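The Sink at Plimau Street

Posted in May by the Codport Scribbler

I took the flat for its kitchen, which tells you how little I'd cooked before. The agent from Asadi Lettings turned the tap on and off like a man showing off a pony, and I signed for 50 quid a week more than I'd planned!

The first Thursday, the sink began to hum. Only at night, mind, and only two notes – up, then down – a bit like my gran doing the dishes. I wiped round the tap, moved the green scourer, had a stern word with the white tubes. It went on humming.

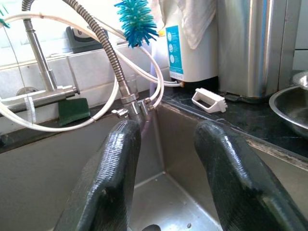 By the third night I'd started humming back. I'd stand there at 3 in the morning in my socks, doing the low part, and the sink would wait for me to finish (very polite, I thought) before it came in again.

Then the people upstairs moved out and it stopped. I rang Asadi to complain. The girl on the phone asked what exactly was broken, and I said I'd ring her back.

I still do the low part when I'm washing up. Last night I left a gap after it, just in case.

Filed under: Short Stories, Home & Hauntings

Recent stories
The Last Bus to Kevunov
Two Coats for Winter
A Lodger in Codport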